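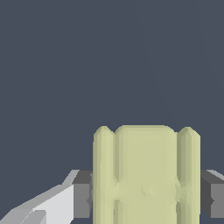 A pale yellow-green form with rounded ridges on either side.

Vevero Clinic opens new kidney care unit in Tustport

Families in Tustport and the villages beyond will be able to have their dialysis much closer to home from July, when the Vevero Clinic opens the doors of its new kidney care unit on Azevedo Road.

The unit has 14 treatment chairs and 2 private rooms, and we are so pleased to say that evening sessions will run every Friday for patients who work or look after little ones during the day. Patients who have been making the 30-mile trip to Kedaritz will be offered a place first, and our nurses will be in touch with each of them by letter.

To ask about a visit, please speak to the clinic's front desk.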